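Speaker notes -- "Folding Is a Family Argument"
Stolidau Household Evening, 2003-02-19

Start slow. Let them finish the cookies.

Ask who folds on the bed. Most hands go up. Ask who makes the bed first. Fewer hands. Wait.

My position: the bed is the best table in the house, and it comes with blankets already on it, which is where the trouble starts. You lay a navy thing on a floral thing and lose the edges. Smooth from the middle out. Find the neckline, if it has one, before you find an opinion.

Satin slides. I gave it 9 years of patience and it gave me creases. Fold it in 2 moves and walk away.

(Slides. Say "dark cloth, busy bed" and then be quiet.)
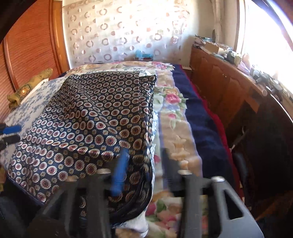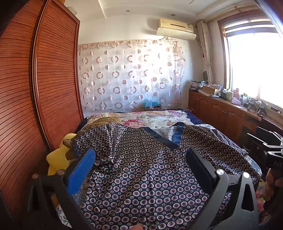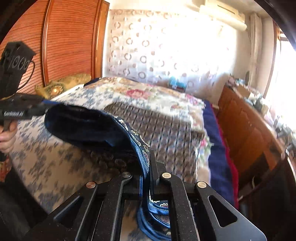 Now the Jerkholm handout -- 200 printed, so take one for your sister. Skip the part on fitted sheets. If asked about fitted sheets, point to the coffee.

Related
Drawers That Close: notes from December
The Zanitz Linen Shelf

Comments
"I roll everything. Come and stop me."
"The handout was upside down."

Contact | Copyright Stolidau Evenings | Back to top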